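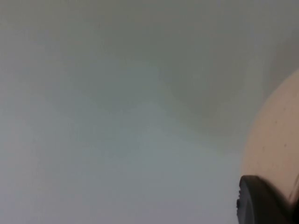 Wrist camera view at close range, with the gripper at lower right.

About Plultent

Plultent writes software for robot arms. We work on the layers between the camera and the motors: perception, grasp planning, motion control, and the tools people need to find out why an arm did what it did. We don't build arms or sell them. Our customers already have hardware, and most of them already have some code running on it when they call us.

The company is based in Mustville and was started by Philomena Ó Néill, who still runs the engineering side. She had spent years writing controllers for packaging lines and was tired of rebuilding the same logging tools at every job. The first thing Plultent released was a log viewer. It is still in use, and parts of it are now in everything we ship.

There are 23 of us. Most write code. Two people handle support full time, and every engineer takes a turn on the support desk as well, including the founder.

What we make

Hetton is our control and planning package. It takes a goal, such as a grasp pose or a point to reach, and works out a path that respects joint limits, cable slack and anything in the work area the robot has been told about. It runs on an ordinary industrial PC. When the goal changes in the middle of a motion, Hetton replans from where the arm is instead of stopping and starting over. Customers can set how cautious it should be near contact, and they can set it separately for each tool.

Michalski is our perception package. It takes in color images from one or more cameras and gives back object outlines, estimated positions and a confidence value for each. It was written with the wrist camera in mind. As a gripper gets close, the object it is reaching for often fills one side of the picture or slides out of it, and the background turns into a soft patch of gray with nothing to lock onto. Michalski keeps the last good estimate from a fixed camera and carries it forward until the close view has something useful to add. It reports which camera each estimate came from, so an operator can check.

Both packages share one set of tools for recording, replaying and comparing runs. A run can be replayed against a new version of the planner without moving the arm, and the two sets of results can be laid side by side. The viewer lines up every camera on one clock.

How we test

Every release goes through simulation first. The regression set has 871 recorded cases in it, and a release has to get through all of them before it goes on a real arm. When a customer sends us a failure we haven't seen, it gets added to the set, with their permission.

After that we move to the bench. We like plain household items for this work - bowls, cups, lids, food containers. They have thin rims and curved sides, and a rim is a hard thing to place well when the fingers are nearly touching it. A pale bowl on a white table is a good case for perception too, with little contrast and soft shadows that can be mistaken for edges. Small, odd-shaped objects go next to the bowl so the software has to keep the two apart.

For a change to the grasp planner we repeat the same task 100 times with the same settings and keep all the recordings, good and bad. Then someone who did not write the change goes through the failures and sorts them by cause. It is slow work. We have tried to automate the sorting and so far the labels are only good enough for a first pass.

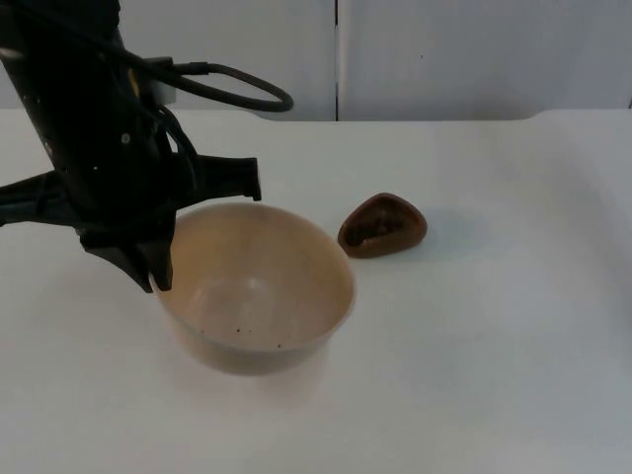
Working with us

Most projects begin with a call and a set of logs. If you don't have logs, we can send you the recorder, which is free to use and does not require a license for the rest of our software. We look at the cameras, the arm, the gripper and the network, and write back with what we think would help. Sometimes the answer is a new camera mount or a better light, and we will tell you so.

Licenses are sold per arm, by the year. Updates and support are included. Schools and public research labs pay a lower rate and get the same build as everyone else. Hetton and Michalski can be licensed separately, though the replay tools come with either one.

Support is answered from Mustville on weekdays. We keep 2 older versions of each package under support along with the current one, so nobody has to upgrade in the middle of a production season.

Jobs

We hire a few people each year, mostly in controls, vision and test engineering. A degree in robotics is fine but not required. Several of our best engineers came from machine shops or from web development. New hires spend their first weeks on the test bench before they touch the planner. Open positions are listed on the jobs page, and the list was last changed in July.

Page updated Aug 2, 2026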